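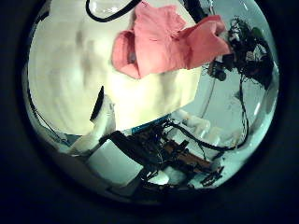 Folding, Wiping and Putting Back: A Study of Household Cloths in a Shared Workroom

Submitted by Geetha Poojary and Subbarao Fernandes
July

1. Why cloths

Our course asks every pair to pick one ordinary household job and study it until they are sick of it. The good ones went early. Washing up was taken by Sivaprasad Rai before the rest of us had found the sign-up sheet, and bed-making went to a pair with access to a bed. We got cloths, meaning the small squares people use for wiping, drying and polishing, and what becomes of them between uses.

We were not thrilled. Our tutor, Normand Sutherland, told us that a cloth was the hardest thing in the house to put away properly, and we took this as the sort of remark tutors make. By the second week we had stopped laughing at it.

The question we settled on was a plain one: if a cloth is folded and put back after use, how long does it stay folded, and does the method make any difference?

2. Where we worked

All the work was done in the Ilari room on the ground floor, which we share with two other groups and a great deal of cabling. It has one long table, a sink with a slow drain and a set of shelves that lean slightly to the left. We were given the second shelf. The room is pale and well lit in the mornings, and after four in the afternoon it is neither.

Cloths were kept in a shallow tray on the shelf. A log sheet was taped beside it, with a pencil on a string. The pencil lasted six days. The string is still there.

3. Materials

We bought 39 cotton cloths from a market stall, all nominally the same size. They were not the same size. The longest and the shortest differed by the width of a thumb, and we trimmed none of them, on the grounds that people at home don't either.

They came in several colours, and we had planned to ignore colour altogether. This didn't survive contact with the other users of the room, who had favourites. Pink cloths went missing from the tray more often than any others and were later found on taps, over chair backs and on whatever else had been nearest. White ones stayed put, presumably out of fear of showing the dirt.

4. Methods of folding

We tried three. The flat fold is in half and in half again, as most of us were taught at home. The roll starts from one edge and is finished when you lose patience. The third, which the log calls the Larport after the street where Subbarao's aunt lives, is a fold in thirds followed by a tuck, and takes practice. Geetha could do it on the first attempt. Subbarao, whose aunt it is, could not.

Each time somebody used a cloth they were asked to put it back by the method written on the tray that day and to mark the log. At the end of each session one of us went round and noted the state of every cloth under four headings: folded, loosened, crumpled and elsewhere. We had not expected to need the last heading. It became the most interesting column on the sheet.

5. What we found

The log holds 809 entries, which is more than either of us wanted to type up.

Flat folds kept their shape best in the tray and worst in the hand. As soon as anyone took the top cloth, the one underneath came with it and was dropped back in a heap. Rolls behaved better when removed singly but sprang open along the loose edge, so that by evening you had a half-tube at one end and a wrinkled flap at the other. We argued for some time over whether this counted as loosened or crumpled. Subbarao's ruling was that if you could still tell it had been a roll, it was loosened.

The Larport stayed shut very well. It was also attempted by almost no one who wasn't being watched, and the log for those days has gaps in it that we have chosen to regard as data.

What mattered most was distance. Cloths used at the sink came back. Cloths used at the far end of the table, 17 paces from the shelf by Geetha's count, were set down on the nearest thing and stayed there.

6. Problems

We moved the tray once, in the third week, and should have started a fresh sheet when we did. Shobha Chacko pointed this out during our interim talk, kindly, in front of everyone. The entries before and after the move are therefore given separately in the appendix – it makes for dull reading, but it is correct.

We also washed everything halfway through, and washed cotton folds differently from new cotton. A better study would have washed the lot at the beginning.

7. Recommendations

Put a second tray at the far end of the table. Use the roll. Replace the pencil.

Recent project reports

Sivaprasad Rai: Drying Racks and the Order in Which People Fill Them
Shobha Chacko: The Ramasamy Drawer – Sorting Cutlery Without Dividers
Two Ways to Make a Bed with One Person
Pondinine Shelving: Notes on a Lean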